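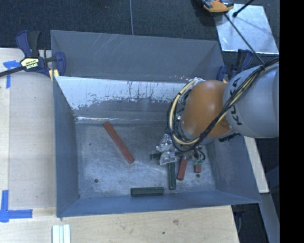
Cornbridge allotments finally have a shared compost scheme, four years after it was first proposed and one wet June after everyone had stopped asking. The rules fit on a single sheet. Peelings, grass and dead beans go in; bread, bones and next door's bindweed stay out. We looked at plastic tubs and woven sacks, and came back to plain grey sheet metal with sloping sides, the sort that can be scratched and rubbed down to bright bare metal and still hold a heap of rhubarb leaves.

The Ondberg Lane gate will be open for drop-offs from 11/3/21. Plot holders pay £2 a season, and the first 90 to sign up get a bag of finished compost in spring, assuming the heap keeps its side of the bargain. More than 200 names are on the list already — a fair few belonging to people who have not been seen holding a spade since they got their keys.

Woody prunings still go to the Clornuria Road tip. They always did, whatever the old sign says.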